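Podach shelf, drinks end: notes on layout, shadow and the joint

Entered by Lụa Bùi. Read by Hammad Shaikh, his remarks are in the text with HS.

I continue from the page of Ernő, where he wrote about the lower shelf. My part is the upper shelf only. The question from Ginette was simple: can the bottles and the trays stay together on one level, or do we give the bottles their own level as in the Skisto plan? I prefer to keep them together, but I have a few doubts and I write them down before I forget.

The shelf is 400 mm deep by the drawing. I did not measure it again. Finish is the plain white one, same order number as before (1417), back panel from the same delivery. The bottles are the C100 drink. I put them in the right corner at the back, as tight as they would go, and the tray to the left, near to the front.

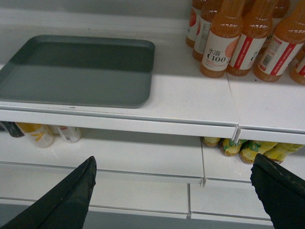 Last changed: 2020-05-31

What I noticed with this arrangement:

The white space between the tray and the bottles is too wide. It looks as if something was sold out. Ernő wants to put a second tray there. I would first try to move the bottles a little to the left, because in the corner the hand has not much room. HS: try both, it is ten minutes of work.

The labels do not face the same way. One bottle in the front row shows the name and the fruit well. The one next to it shows the red stripe and only a part of the name, and one more shows the barcode to the customer. When we make the real filling for Harnham, every front bottle must be turned with the name to the front. The back ones I would leave as they come out of the carton. Trevor does not agree, he says people take from the back too.

The tray has a dark band over its rear half. I looked at it for some time and first I believed it was a stain in the tray, but the edge is almost straight, so I call it shadow. The front half is clearly lighter. With a dark gray-green tray this is not so terrible when it is empty, but with small goods inside, the rear row would be hard to see. The lamp now is the 3000 K one from Bergeron. I do not think the color of the light is the problem, more the position. To try: lamp 2 hand widths further to the front.

The rim of the tray is low and the corners are round. It is nice for taking things out. I am less sure about it for round goods, which can go over the rim if somebody pushes the tray. I wrote this also in the August notes for the other tray and we never tested it, so please let us test it this time.

The bottles have no tray at all and stand on the white surface. Ginette asked for a mat below them. I am against it, a mat will collect dirt and it moves. If the bottles need a limit, a low edge at the front would be better. HS: no edge before we know the final width, otherwise we cut it twice (as we did for the lower shelf).

Then the joint. On the drawing it is one line and in reality there are three things which meet: the gray surface on the left, the flat panel on the right, and the thin translucent strip between them. The two sides are both pale but I would not say that they are the same gray. I asked Trevor if they came from one batch and he has to look in the papers. The strip itself looks straight to me. I have no opinion yet if it should stay visible or be covered. A customer will probably never look at it, but I see it each time now.

HS: visible is fine for me. Please do not glue anything over it, we must be able to take it apart again.

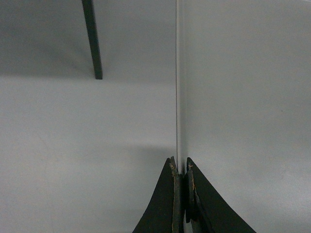

Still open

Second tray or not. Ernő brings one from the store room, same green if there is one.

Lamp position. I do it together with Hammad, one person must hold the cable. Mark the old position with tape first!

Turn the labels and look at the shelf again from standing height. Until now I judged everything from above, and a person of my size does not see it like this in a shop.

Round goods in the tray: push test with whatever we have, small oranges or the rubber balls from the drawer. Write down which tray was used.

Trevor: batch papers for the panel and the gray surface. If they are from different batches, tell Ginette before she orders for Harnham.

The carton of the bottles is under my desk. Please do not drink from it until the layout is agreed, after that everybody can take one.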